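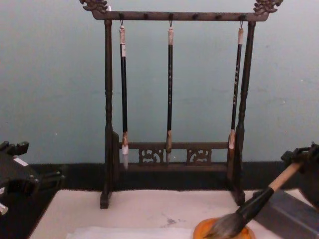 Carved brush rack in dark wood.

Membership Renewal and Changes to the Spring Riding Calendar

The Ustonby Cycling Association reminds all members that the renewal period for the coming season is open. Members whose dues are not received by 11/01/2025 will be moved to the inactive list and will not be covered by the club's group ride insurance until payment is recorded. Renewal forms may be completed online or handed to any ride leader.

The board has approved two changes to the calendar. The Dokton Hill Ride moves from the first weekend of April to the last, as the county plans to resurface the lower part of the climb. The Prellport Loop keeps its usual place but will begin at the north parking lot of the ferry landing. Riders should allow extra time to park, and should not leave vehicles along the access road.
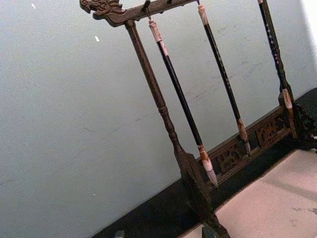
Calligraphy brushes hanging from the rack.

Group sizes on club rides are now limited. No group may leave the start with more than eight riders, and each must include one approved leader. Larger turnouts will be divided by pace before departure. Leaders are asked to wait at every marked regroup point until the last rider in their group has arrived.

Kvido Štefanec has been appointed Ride Safety Officer and will hear any concerns about conduct on the road. He will also review the signals and passing calls used by the club, and a revised sheet will be sent to ride leaders before the spring season. Meirion Beddoe continues as Membership Secretary.

Membership now stands at 256, including family memberships. The club has also set aside $2,000 for repairs to the shelter and water tap at the Seol trailhead. Work will be done during the winter, and the tap will be shut off while it is under way. Members using the trail in that period should carry enough water for the full distance.

Questions about dues or address changes should be directed to the Membership Secretary. Route files for both April rides will be posted on the members' page once the county has confirmed its road schedule.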